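Plutham Reuse Bench: Drive and Memory Teardown, Safety Checklist
Checked by: Efren Saludo
Date: Monday, July 13, 2020
Result: pass, with two things to fix

Power and static
Case unplugged from the wall before the cover comes off: YES
Power button held down after unplugging: YES
Ground strap clipped to bare metal: YES
Comment: Love the new strap hook by the door. It puts the strap right where your hand goes, and I didn't have to remind anyone!

Cables
Power and data leads off the drive before the caddy moves: YES
Leads tucked clear of the bay: NEEDS WORK
Comment: Tuck them down and away, please. A lead lying over the bay will catch on the caddy rail sooner or later, and then somebody tugs.

Drive bay
Caddy slides without force: YES
Drive held by the caddy, fingers off the circuit board and the gold pins: YES
Comment: These blue caddies are a joy. Big latch, bright color, easy to find even in a dark case.

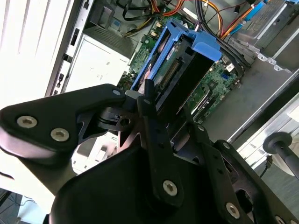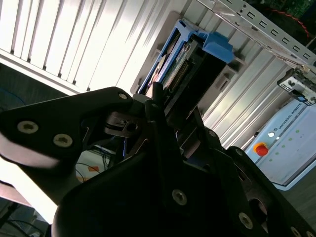
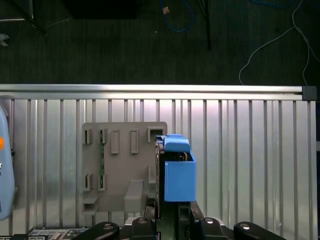
Caddies with a cracked latch go in the Bistdale return box, and please write "latch" on the tag so they don't come straight back to us. I found one in the good pile, which is one too many, but the rest were sorted beautifully.

Work table
Slats and grooves brushed out, no stray screws: YES
Parts plate sitting flat: YES
Memory boards stood on edge in their slots, never stacked: YES
Comment: I'm a big fan of the slotted brackets. You can pick a board up by its ends and put it back the same way, and the parts plate keeps everything in a known spot. Great setup, keep it.

Floor and walkway
Path to the exit clear: YES
Cords taped or off the floor: NEEDS WORK
Comment: One extension cord crosses the path near the Vumum shelves. Run it along the wall. Easy fix.

Storage
Pulled drives logged by serial number: YES
Drives waiting to be wiped kept in the locked cabinet: YES
Comment: The log stands at 503 drives with no blank lines. Wow. We have almost 2,000 to get through, so keep that handwriting tidy!

To fix before the next check
1. Cable ties for the leads, small size. Tse has a bag.
2. Extension cord moved to the wall.

Next full check is in October. Spot checks whenever I'm in the building.

E.S.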